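Home Guides Listening Scores Contact

How to learn a saxophone solo by ear

28/09/2021
By Wayne Birkett

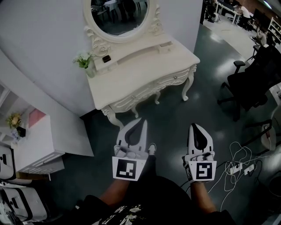 Choose a short solo to begin with. One chorus of a slow blues is plenty, and a player with a clear tone will save you a lot of trouble. I use the tenor solo on "Clestari" by the Bainbridge quartet with most of my pupils. It lasts 37 seconds and hardly leaves the middle of the horn.

1. Listen to the solo for a few days without the saxophone. Play it while you cook or walk.

2. Sing it. You should be able to get through the whole thing along with the record before you look for a single note. Pitch can be rough, but the rhythm should be right.

3. Find the first phrase on the horn. Work in pieces of two bars and go back to the start each time you add one.

4. Slow the track down if you need to, but no lower than half speed – the attack of each note goes muddy after that.

5. Copy the breaths, scoops and ghosted notes as well as the pitches.

6. Play it with the record, then with a metronome alone.

Write it out last, if at all. Keep sessions to 16 minutes or so and stop when your ear gets tired.

Once the first solo is secure, try "Pukach" from the same album. The bridge is awkward, so leave it until the outer sections are comfortable.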